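Subject: Re: [timbridge-supporters] Away travel for the Plirkov game

On Mon, someone on the list wrote:
> Has anyone heard whether the club is putting on a coach for
> the Plirkov match in June? Also is it true Daly are after
> our left-back? My brother-in-law swears blind they are.

Hello all,

Yes, there's a coach, and I'm so pleased you asked as I had meant to write days ago! It holds 32 and when I rang this morning there were only 2 seats left, so do be quick. It's £30 return, leaving from the Pidia Road end of the ground at 8 a.m., and please bring something to eat, the services last time were shocking. 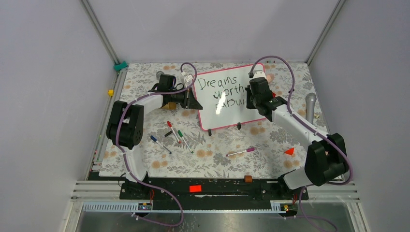 The flowery tablecloth.

As for the left-back, well, I've heard the Daly story too, though only from the sort of people who had us signing a Brazilian last summer. He's played every minute since Christmas and looked very happy doing it, and I would be heartbroken to see him go (I've only just had his name put on my shirt). I shall believe it when the club says so.

Lovely to see a gate of 798 for the last home game, by the way. More than we got all winter, and the noise behind the goal was a treat.

See some of you on the coach, I hope!

Up the Bridge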